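Sorting a Mixed Tub
by Eleri Mostyn

Most homes have one. It might be a drawer, a basket or a big grey tub, and it holds the things that were put down for a minute and never picked up again.

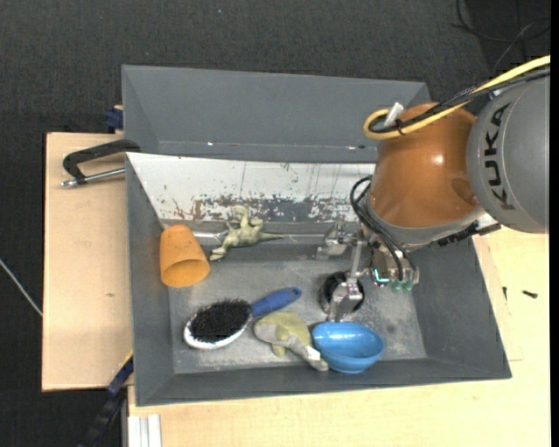
Why do toys and household things end up in the same tub?
Because tidying in a hurry means picking up whatever is closest and dropping it into whatever is nearest. A toy car and a bottle opener might be on the same bit of carpet, so in they go together.

The trouble comes later, when you want just one of them. Small things slide under big things. Round things roll into the corners. If you stir the tub with your hand, the smallest things sink again and you have to start over.

What sorting means
Sorting is putting things into groups. Every group needs a rule, and you get to choose it. You could sort by colour, by size, by what a thing is made of, or by what it is for. Scientists sort rocks and beetles this way, and librarians sort books.

For a family tub, the most useful rule is usually "Where does it live?" A spoon lives in the kitchen. A marble lives in the marble jar. Colour makes a pretty pile, but a red spoon and a red marble still have to go to different rooms.

How to do it
You need some clear floor and 15 minutes.

Ask a grown-up to check the tub first for anything sharp, and for batteries or medicine. Those go straight to the grown-up.

Take out the big things before the small ones. Lift them out one at a time. Tipping the tub over is faster, but marbles travel a long way on floorboards.

Make a pile for each room, then one more for things you don't recognise. At our house in Granerden we call that one the Gronis pile. I don't know where the word came from – my children started it one June and it stuck. Last time it had 8 things in it, and five of them were lids.

When the tub is empty, wipe out the bottom with a damp cloth. Dust and crumbs collect in the corners. Let it dry, then carry each pile to its room.

What about the mystery things?
Show them to everyone at home. Somebody may know that the odd plastic peg belongs to the clothes airer, or that the little wheel came off a truck. Keep the rest in a jar with a label. If no one has asked for them by the end of the school holidays, talk about what to throw out and what could be used for craft – bottle tops make good wheels, and odd buttons make good eyes.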